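Search this site Search Enter keywords

An Open Day at Grondden: Wiping Down the Future, One Table at a Time

By Maeve Flanagan
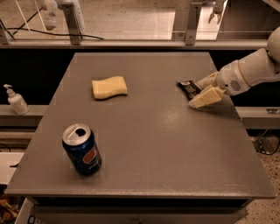
Sponge in hand at the cleaning station, with a snack wrapper in its way.

I went to the Grondden open day on a Thursday in December with low hopes and a sandwich in my bag. The low hopes came from last year's robot fair, where I watched a machine wave at children for most of an afternoon and was told this was a breakthrough in customer service. The invitation this time promised "real household and workplace tasks, performed live." I wanted to see what they meant by real.

Grondden has the ground floor of a building out past the Carroll warehouse, and the sign faces the wrong way for anyone coming from the bus stop. Registration was a table with name tags. Mine said MAVE. The woman behind the desk told me 1,878 people had signed up online, a number that was repeated in the welcome talk and again on a poster by the restrooms. I would guess most of them had better plans for a cold morning.

The welcome talk was given by Senan Ní Chonaill, who runs the demonstration program. He was better than the slides. The slides had a kitchen at sunset and the words "time back for what matters." He talked about grip force and lighting, and admitted that a change of table surface had once cost his team 6 weeks. I wrote that down because it was the first thing all morning that sounded like work.

Then we were let loose on the stations. Table cleaning drew the biggest crowd, and I stayed there longest. The job is one you would give a ten-year-old: a gray tabletop, a couple of yellow sponges, a Pepsi can with the top open, a black snack wrapper. A white arm had hold of one of the sponges and was pressing it on the table, right up against the wrapper. The other sponge lay off by itself.

I asked the engineer at the station, Aisling Gilmartin, whether the wrapper counted as trash to be picked up or dirt to be wiped. She said that was a fair question and that the answer depended on which task it had been given. I asked which task it had been given. "Wiping," she said. So what should it do about the wrapper? She said they were interested in that too.

I like her for saying it. But that gap between wiping and tidying is the whole problem with these demonstrations. A person with a sponge sees a wrapper, picks it up, throws it out and goes on wiping, and would be annoyed to be told those were separate jobs. Grondden's handout lists them as separate "skills," each with its own page. The handout lists 8 skills in total. "Clear a table after lunch" is not among them, though it was what the man next to me thought he had come to see.

I asked what share of attempts go well. There is a figure, Gilmartin said, but it isn't one they give out at open days. I asked if I could put a few crumbs of my sandwich on the table. I could not. The insurance was mentioned.

The next station belonged to Cluvska, a partner company that makes scheduling software for cleaning crews. Their man had a tablet and a very long sentence about visibility. I tried twice to find out whether any crew now uses this software together with a robot. The first answer was that there was strong interest. The second was the same answer, slower.

Coffee was good. The pastries were gone by eleven.

In the question session, Philomena Moriarty, who cleaned offices for years and now trains people to do it, asked who washes the sponge. There was laughter, and she waited for it to stop. A dirty sponge, she said, just moves the mess around, and any trainee learns that on the first morning. Ní Chonaill said sponge changes were handled by staff at present. She asked how many staff. He said 2 per shift. For one table, she said, and sat down.

They do deserve some credit. The arm was doing its work in front of us, on an ordinary kind of mess, and the people beside it answered most of what they were asked. That is more than I got at the fair. I still wouldn't buy one, and at no point in the day did anyone name a price.

The next open day is in spring. Parking is behind the building, and the bus is the number 8.

Filed under: Visits & Tours, Robots, Workplace

3 comments

Enda Mac an tSaoi
I was the man next to you! I did think it would clear the table. My wife asked when I got home if it did and I had to explain about skills.

ikeck_fan
Bit harsh. Picking up a sponge and keeping the pressure even is hard for a machine. Ikeck spent years on it. You should go see theirs before you write off the lot.

Maeve Flanagan
Happy to, if they let me bring the crumbs.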